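Ticket 658 - Ruppert pickup, spec page shows wrong gearbox
Opened: 2018-11-21
Product: Cluneck vehicle catalog
Status: Waiting on Turkidmont

Reported: The crew cab trim lists a manual gearbox. The window sticker says automatic. Price and engine fields are correct.

Log:

Reproduced on the live site. The admin view shows automatic, the public page shows manual.

Cleared the page cache. No change.

Compared the record with the July import from Tastis. The feed sends two transmission codes for this trim, and the importer keeps the last one. Five other trims have the same fault, 6 in total.

Set the code by hand and rebuilt the index. Rebuild stopped at row 500 with a duplicate key error. Removed the duplicate and ran it again - completed. 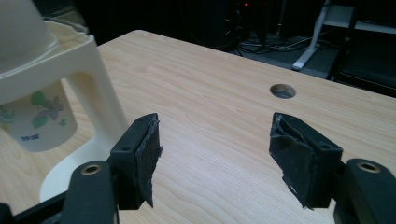

The importer fix is in test and takes the code flagged as primary. Trim pages without a flag fall back to the admin value. Asked Turkidmont to confirm that the flag is always sent for crew cab models.

Next action: rerun the full import once they reply. Leave manual overrides on until then.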